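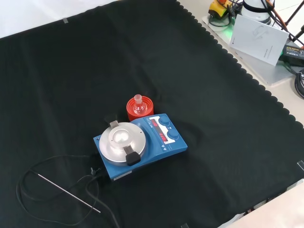

Brauche ich für einen kleinen Rundkolben einen Heizblock, oder kann ich ihn direkt auf die Platte vom Magnetrührer stellen?
gefragt von mirko_k

Nimm einen Heizblock mit passender Mulde. Der runde Boden berührt eine flache Platte nur an einem Punkt, da kommt kaum Wärme an, und umkippen kann dir der Kolben auch noch. Die Mulde muss zur Kolbengröße passen, sonst bringt der Block wenig.
Ghislain Sandhu

Dokeveo Hilfeforum, Labor & Werkbank
Lesezeit: 2 Minuten
April, von Ghislain Sandhu, 381 Mal gelesen

jidholm_lab
Ghislain hat natürlich recht, ich schreib trotzdem noch ein bisschen was dazu, weil ich mich mit genau dem Thema ewig herumgeärgert habe. Ich hab jahrelang nur mit Ölbad gearbeitet und fand das auch völlig okay, bis mir mal eine Schale Silikonöl über den Tisch gelaufen ist. Wer das einmal weggewischt hat (und zwei Tage später noch mal, das Zeug ist ja überall), der denkt sehr gern über Metallblöcke nach!

Also: Es gibt grob gesagt die Aufsätze, die man auf die Heizplatte setzt, und die haben in der Mitte eine Mulde für den Kolben. Achte drauf, dass der Aufsatz plan auf der Platte liegt. Bei mir lag mal ein Krümel drunter und ich hab mich eine halbe Stunde gewundert, warum nichts warm wird. Und wenn der Aufsatz irgendwie wackelt, dann befestige ihn oder nimm einen anderen, gerade beim Rühren wandert so ein Ding sonst gern.

Den Kolben selbst würde ich immer am Hals mit einer Stativklemme halten, auch wenn er im Block scheinbar bombenfest sitzt. Mein erster war so ein kleiner Winzling, bei dem ich dachte, ach, der steht schon. Stand er auch. Bis ich mit dem Ärmel am Schlauch hängen geblieben bin.
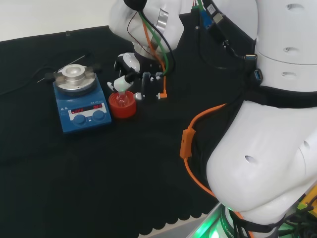 Dann noch die Temperatur, da machen die meisten den Fehler. Was du am Regler einstellst, ist ohne externen Fühler erst mal die Plattentemperatur, und im Kolben ist es fast immer kühler. Wenn dein Gerät einen Anschluss für einen Fühler hat, nimm ihn. Viele Blöcke haben seitlich eine kleine Bohrung dafür, oder du gehst gleich in die Lösung, falls der Kolben einen zweiten Hals hat. Nur bitte den Fühler nicht lose neben dem Block liegen lassen und dann die Heizung aufdrehen. Der Regler glaubt, alles ist kalt, und heizt und heizt. Gute Geräte merken das und schalten ab, meins hat es nicht gemerkt.

Drehzahl langsam hochdrehen, sonst springt das Stäbchen. Mein alter Rührer geht angeblich bis 3.000 Umdrehungen, das habe ich noch nie gebraucht.

Thibodeau
ich stell immer alles in sand. geht auch

Kommentare

mirko_k: Super, danke euch! Dann such ich mir einen Aufsatz. Kann ich den nachher gleich abnehmen oder muss ich warten?

jidholm_lab: Warten, und zwar länger, als du denkst. So ein Metallklotz hält die Wärme ewig. Ich leg mir einen Zettel mit HEISS daneben.

rilero: Sandbad geht schon, dauert aber ewig, bis das mal auf Temperatur ist. Und der Sand kratzt die Platte kaputt, wenn man kleckert.

Thibodeau: meine platte war schon vorher kaputt

Ghislain Sandhu: Noch zum Fühler: Kabel so legen, dass es die Heizplatte nicht berührt. Beim Netzkabel genauso.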